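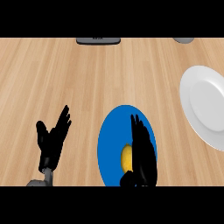 Light wood tabletop, grain running from the far edge to the near one (render).

Ristado Surface Care - Ticket 384
Product: Chala hardwax oil, clear
Opened: December 28, 2021
Status: Waiting on supplier

Problem as reported
Customer oiled a dining table with Chala and says the top is still tacky after 12 days. Paper sticks to it. The tin says "ready for light use overnight." I have my doubts about that line, and this isn't the first ticket to give me doubts.

Step 1. Asked about coats
Customer put on 2 thin coats and wiped off the extra after each one. The usual answer from the Trullurberg office is "too much oil, not wiped." Maybe. It gets sent to everyone whether it fits or not, so I left it out of my reply.

Step 2. Asked about sanding
Sanded to 1,000 grit before the first coat. This could matter. A surface that fine takes in very little oil, and what's left sits on top. The label gives no upper limit for grit. The PDF on our site doesn't either.

Step 3. Asked about room conditions
Unheated sunroom, windows shut. Cold and no moving air will slow any oil down. Told the customer to bring the table indoors and run a fan near it for a few days. Reply came back: "a bit better, still grabs my sleeve."

Step 4. Mineral spirits rub
Suggested a rub with a lightly dampened cloth on the underside first, then the top, cloths laid flat outside to dry. Customer did the underside only and reports it is smooth now. Won't touch the top until we put the advice in writing. Fair enough.

Step 5. Batch check
Asked Plestovia, who fill the tins, whether this batch had the full amount of drier in it. They answered that "no issues are known." I didn't ask what was known - I asked for the test sheet. Asked again.

Open items
- Test sheet from Plestovia, promised for January
- Written instructions for the top, to go out today
- Refund request: on hold, not refused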